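Giving & Mission > Partners overseas > Threads

Filed under: Mission partners, Fundraising, Walks

Right, I promised a proper thread on the Naltach Way walk and what it's for, and I've finally got a cup of tea and an evening to myself. Settle in, this will be long!

Short version first for anyone scrolling: a group of us from church in Rullton are walking the whole of the Naltach Way in November. 76 miles. We're raising money for the guest house at Mangubat, where families stay when someone they love is in the hospital there.

I want to talk about the guest house because I think it's one of the loveliest bits of mission work I've ever come across, and it hardly ever gets a mention. People hear "hospital" and think of the wards. Fair enough. But who's sleeping on the pavement outside the wards?

At Mangubat it used to be mums and grandads, mostly. Families come down from the hill villages on two buses, sometimes three, and once they've paid the fares there's nothing left for a room. So they'd spread a mat by the gate and stay there until it was time to go home.

The church next door started letting them in at night. No plan, no appeal, they just unlocked the hall. Then somebody brought a rice pot. Then somebody hung up some curtains so there was a bit of privacy. That's how it began and I love that so much.

Now it's a real house with a real front door. Kitchen at the back, a long porch, a room for women with babies, and a washing line that goes right round the yard. You can stay as long as your person is in hospital. You put something in the tin if you can, and if you can't you're still very welcome.

Sunee Wattanapong runs it. If you were at the evening meeting when she visited us you'll remember her, she's the one who had the whole room singing in a language none of us knew within five minutes (and then told us, very kindly, that we'd been singing it wrong).

I asked her what she most wanted us to pray for and I was expecting something grand. She said the drains. So we have been praying for the drains, faithfully, and I'm thrilled to report that a plumber has been found.

What does the money do? Mostly very ordinary things. Rice, cooking gas, soap, bedding. Bus fares home for people who've run out. That last one gets me every time. Imagine being told your little boy is well enough to leave and not having the fare.

The big thing this year is the roof over the back kitchen. In the rainy months the cooks work with buckets round their feet. Sunee sent us the builder's quote, they've already raised the first part of it themselves, and our walk is to help with the rest.

They raised it with a food stall, by the way. Fried bananas. I've had them and would happily have paid double.

Now the walk! We start at the Rullton end, by the old ford, and finish on the sea front at Naltach, where I fully intend to take my boots off and eat chips. We're spreading it over a week so that it's doable for normal people. I am a normal people. I get puffed out on the church stairs.

You don't have to do the whole thing. Lots of folk are coming for one stretch. The bit through the beech woods to Toltitz is flat and gorgeous and fine for pushchairs if it's been dry. The bit after Toltitz is not flat. Bring a flask and a friend who doesn't moan.

Toltitz Methodists are giving us their hall for the night and have already asked about puddings. I replied within the minute. Custard has been agreed.

For those who asked about dogs: yes on every stretch except the one across the sheep fields, where the farmer would much prefer we didn't, so let's be good guests.

And for those who asked about children, yes please! We'd love to have them. Under-16s need a grown-up who belongs to them for the day. My two are doing the beech woods and have been promised a hot chocolate at the end, and I've been reminded of this every single day.

A few of you asked if you can sponsor us by the mile. You can, but a plain gift is easier to keep track of and it all ends up in the same place. Please don't feel it has to be a big one. One of the older ladies at our Rullton coffee morning gives me her change in a jam jar and I honour that jam jar above all things.

Speaking of which, the coffee morning raised £410. Four hundred and ten pounds, from tea and cake! I went round the kitchen hugging people who had their hands in the washing-up.
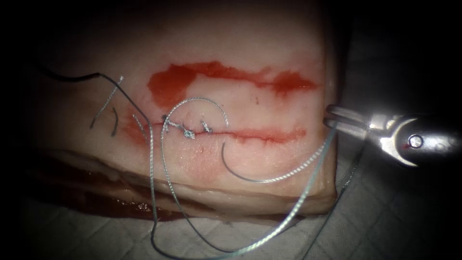 Someone messaged to ask if they should give to us or straight to Mangubat. Whichever suits you. If it comes through Rullton, mark it "guest house" so it doesn't get put in with the general mission fund. The church office can take cash, cheques or a bank transfer, and there's a form for Gift Aid if you pay tax here.

If you'd sooner give time than money, we need people to drive bags between stops and to turn up at lunch with sandwiches. Honestly the sandwich people are the heroes of any long walk. Come and find me after the morning service or reply here and I'll add you to the list.

We also need people to pray, and I mean that, it isn't the bit I stick on the end. Pray for Sunee, who doesn't rest enough. Pray for the cooks. Pray for the families staying there tonight, and for the ones on the bus who don't yet know there's a bed waiting.

Sunee told us about a father who'd stayed while his daughter was being treated. He went home, and months later he came back down with a sack of sweet potatoes on his shoulder, two buses each way, just to leave it at the kitchen door. He wouldn't stop for lunch because he had to catch the last bus up.

I think about him a lot. I'd love to carry something to that door too, even if mine is only blisters and a sponsorship form.

We've room for 100 walkers across the week and places are going nicely, though the Toltitz overnight is filling fastest (the custard, I suspect). The list went up in the foyer on 20/06/2025 and there's a pen on a string next to it. Please leave the pen.

Practice walk details to follow as soon as I've worked out which car park has the toilets. If anyone knows, reply and put me out of my misery.

Oh, and does anyone have a spare rucksack cover? Mine has gone to the moths. Will swap for a lemon drizzle.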